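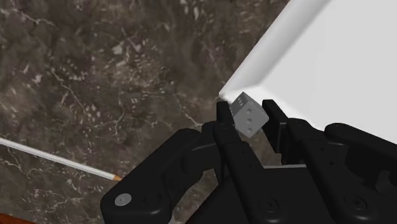
Sealing marble worktops: how often?

lulisari_road
Posted 18 March 2020
We moved in during February and the kitchen came with dark brown marble worktops, white veins all through. The last owners left no paperwork. I rang Gendik, the stone yard in town, and they said seal it every year. My brother-in-law fits kitchens and says every three to five years is plenty. Which is it? I have a quote from Gavalas for 581 pounds to hone and reseal the lot, which seems steep for 11 feet of worktop.

Pebbledash
Do the water test first. Put a spoonful of water on it, leave it for a quarter of an hour and wipe it off. If there's a dark patch underneath, it needs sealing. If not, leave it alone. Do it by the sink and by the hob, as those go first.

tomkettle
581 is a lot for sealing but not for honing. They have to bring the machines in, mask the units and clear up the slurry. Ask them to split the quote. If the polish is still fine you don't need the honing at all.

Magdalini Lazaridis
I'd go with once a year. We have had marble for nine years and seal it every spring. It takes an evening. You wipe the sealer on, wait as long as the tin says, buff off what hasn't gone in, and keep everything off it overnight. Don't let it dry on the surface or you get a haze that's a pain to shift.

Pebbledash
Sealing every year whether it needs it or not is how you get the haze. Dense stone won't take any more in.

Magdalini Lazaridis
Mine has never hazed. I buff it off properly.

orchard56
Sealer won't stop etching, whatever anyone sells you. Lemon juice, vinegar, wine and most bathroom sprays will dull a polished top in minutes, sealed or not. On dark stone the marks show up pale and you see them every time the light is on. We ruined a patch next to our cooker with a jar of pickled beetroot. The stain came out. The dull ring is still there.

tomkettle
Agree with that. Polishing powder will bring back a small ring if you have the patience. Try it somewhere hidden first.

lulisari_road
Thanks all. Did the water test in four places. Nothing by the hob, dark patch left of the sink that took an hour to fade. There are also two dull rings near the kettle, which I suppose are etching. What sealer do people use?

Magdalini Lazaridis
Flullarmont, the solvent one. Open the windows.

Pebbledash
Any impregnating sealer that says it's for marble. Avoid the ones that leave a film on top, they scratch and go patchy. I'd do the sink end and test the rest again next year.

orchard56
And stop using whatever spray you've got under the sink until you've read the label. Warm water with a drop of washing-up liquid is enough.

lulisari_road
It says citrus on the front. Gavalas have come back with a split price, 82 for sealing only. Going to do the sink end myself and leave the rings for now.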